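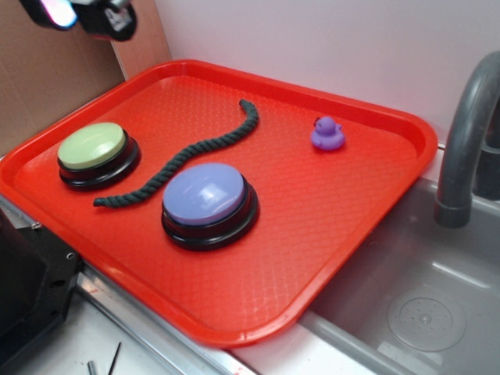

Can the call buttons be paired before the base station is mounted on the wall?
Pairing works at any point after the base station has been powered for 6 minutes, whether it is mounted or lying on a table. Range settings should be left until mounting is finished.

Section 4. Pairing and Assigning Call Buttons

The Fideck base station stores up to 100 call buttons. Each button must be paired once and then assigned to a zone. Pairing data is kept in permanent memory and is not lost when the power is disconnected.

4.1 Before you start

Check that the status light on the base station is steady green. A slow amber blink means the station is still loading its zone table. Do not start pairing while the light is amber.

Buttons supplied in a Zoswood retail pack are shipped in sleep mode. Hold the cap down until you hear one short tone.

4.2 Pairing a button

1. On the base station, press MENU and select DEVICES.
2. Select ADD. The display shows WAITING.
3. Press the button cap once and release it.
4. Wait for the display to show a device number.
5. Press OK to save, or BACK to discard.
6. Repeat steps 2 to 5 for each remaining button.

Note: The station leaves pairing mode if no signal is received within one minute. Buttons already saved are not affected.

Caution: Pair one button at a time. If two caps are pressed together, the station saves the stronger signal and ignores the other.

4.3 Assigning a zone

Zones are numbered 1 to 399. Zone 0 is reserved for the service channel and cannot be assigned.

1. In DEVICES, scroll to the device number and press OK.
2. Select ZONE and enter the zone number.
3. Select TONE and choose a chime.
4. Press OK twice. The station sounds the chosen chime.

Write the device number in the log at the back of this manual. Labels go on the underside of the base, never on the cap. 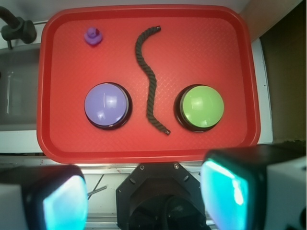

Two buttons may share a zone. In that case the display shows the zone number only, and the event log records which device sent the call.

4.4 Checking range

Take each button to its final position and press it once. The Vernier scale on the RANGE screen shows signal level in fine steps. A reading in the lower third calls for a repeater or a different position. Large metal surfaces between the button and the station reduce the reading.

4.5 Error codes

E1: Button already paired. Delete the old entry and repeat 4.2.
E2: Device memory full.
E3: Low button battery. Replace the cell and press the cap once. Pairing is retained.
E4: Event log full. The log holds 1,386 entries. Export or clear it under SERVICE.

Caution: CLEAR ALL under SERVICE removes the zone table as well as the log. To empty the log only, select CLEAR LOG.

Text and layout: Þrastardóttir Technical Documentation
Revision issued May 20, 2024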